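Eskildsen cell, handle station: setup and upkeep notes

Kept by Ketill Toft. Corrections go to Bjartur Dalsgaard, who wrote the first version in one sitting and would like you to know that the typos are load-bearing.

Scope

These notes cover the one-arm cell at Gidley and the racket handle job it runs. The controller software has its own README in the Grevitz folder. If you came looking for calibration math, it lives there too, along with several opinions about quaternions.

What's in the cell

One arm, one gripper with open-frame metal fingers and black pads, one small camera at the wrist, one table, a dark backdrop. The backdrop goes up first and comes down last. Smooth it before you start, then accept that it will crease again as soon as you turn your back.

Pads

Check the pads before every session. Wipe them with a dry lint-free cloth. Alcohol is fine on the finger frame and bad for the pads, a fact we own a small bag of ruined pads to prove. Swap them as a pair at 2000 closures, or sooner if a corner lifts. Write the swap in the log with your initials. "Me" is not initials.
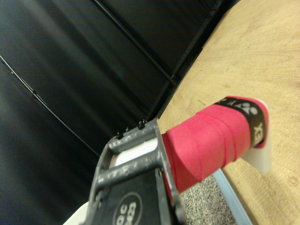

Finger and pad on the pink overgrip, butt cap over the table.

Finger screws

Snug by hand, then a quarter turn with the short driver. Do not use the long driver. It feels wonderful and strips threads. After any screw has been touched, rerun the open/close routine with nothing between the fingers and watch for one finger arriving early. If it does, go back to the homing step and skip the part where you blame the software.

Homing

1. Clear the table.
2. Release the brake and jog the arm to the park pose.
3. Run home_gripper. It makes a noise like a stapler losing an argument. This is normal.
4. Compare the offset with the last line of the log. A change of more than 41 encoder ticks means something has moved that shouldn't have.
5. Save. The Windent panel has two Save buttons. The left one saves.

Grip force

The default preset is 89, in units the manual declines to name. It suits a wrapped handle. Going higher dents the wrap and shows up in the next run as a mysterious slip, so if a handle starts creeping, clean the pads before you reach for the slider. Bare handles have their own preset, called bare_old, which is the new one. Bjartur is aware.

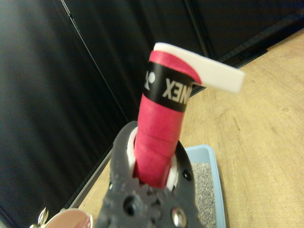

Wrist rotation is the setting people get wrong most often. The job file stores it relative to the handle, while the panel shows it relative to the arm base, and the two agree just often enough to build false confidence. Use the job file value and test it at slow speed with a hand near the stop. For an upright hold, judge the angle by the long line of the handle and leave the wrap seams out of it; they run diagonally around the tape and will talk you into a tilt. The white tab sticking out sideways at the top needs room as well, so add it to the collision shape before you turn the wrist. The stock shape is a plain cylinder and knows nothing about tabs.

Camera

Clean the lens with the blower, then the pen, in that order. Exposure is locked. If the pink wrap comes out as one flat blob with no seams, somebody has unlocked it. Load exposure_table.cfg and lock it again.

Log contents

The current log has 669 entries, one per line: run number, preset, offset, pad age, free text. The free text field is not searchable and has become a diary in places. Entries made before the pad age column was added have a blank there. Please don't fill them in from memory.

Known problems

- The park pose is a little too close to the backdrop. Jog back before taking the fabric down.
- Pad age doesn't reset by itself after a swap. Set it to zero by hand.
- The panel forgets its language setting after a power cut and comes back in Danish. Bjartur considers this a feature.

Last revised 16 February 2022. The spare finger set is due in May, and the section on changing fingers will be written once there are fingers to change.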